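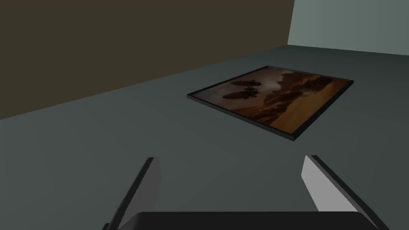

Section 4: Setting Up the Tornwood Spring Reverb

Read this section before you plug anything in. Most of the support mail we get comes from people who skipped to Section 6, and a fair share of it comes from people who read a forum instead.

4.1 Placement

1. Set the Tornwood on a shelf of its own, well away from power supplies. A spring tank is a pickup, and it will pick up your power supply too. Expensive cables do not fix this. Distance does.

2. Keep it off the same surface as your monitors. We have heard it said that a little vibration "adds life." It adds a low honk that you will spend the evening trying to cut with EQ.

3. Remove the two red transit screws from the underside and keep them. You will want them if the unit ever travels.

Caution: Do not carry or ship the unit with the transit screws out. The springs can jump their hooks, and the warranty does not cover that.

4.2 Wiring to the mixer

4. Turn everything off.

5. Run a cable from an aux send on your mixer to the Tornwood's INPUT. Use a post-fader send, so the reverb follows the track when you pull it down.

6. Run a second cable from OUTPUT to a spare channel. An effects return will work, but a channel gives you EQ, and springs need it.

7. On the return channel, make sure the aux feeding the Tornwood is all the way down. If it is up you have built a feedback loop. Some people do this on purpose. Try it quietly first.

Note: The Zalberg passive mixer has no makeup gain and cannot drive the springs properly. The Zalberg leaflet suggests otherwise. We tried it and got mostly hiss.

4.3 Setting the drive

8. Play your loudest snare part through the send. A drum machine is fine.

9. Raise DRIVE until the red lamp flickers on the hardest hits, then back it off a little. The numbers on the dial go up to 13 and don't correspond to decibels or anything else. They are there so you can find your place again.

10. Set the LOW CUT to 300 Hz. Go lower if you like, but kick drum in a spring tank sounds like someone dropping a toolbox.

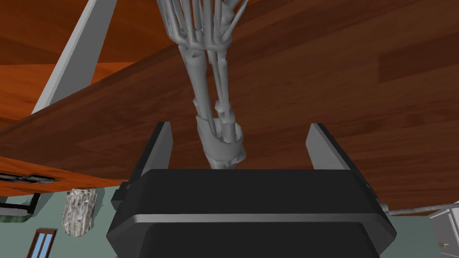
Can I put the whole drum mix through it?
You can, and the result is usually a mess. Send the snare and maybe the toms, and leave the cymbals out, because the springs turn them into a wash that covers the vocal.

4.4 Checking the return

11. Mute the dry snare and listen to the return alone. You should hear a splash with a short flutter behind it. If you hear a steady hum, go back to step 1 and turn the unit a quarter turn.

12. Bring the dry snare back and raise the return until you notice it. Now lower it slightly. Whatever level sounded exciting a minute ago is likely too much.

Note: Earlier units used the Wustness tank, which has a longer tail. Owners like to claim it is warmer. In our own blind listening we could pick it out by length and by nothing else.

13. Write down your DRIVE and LOW CUT settings. The unit has no memory, and yours is probably no better.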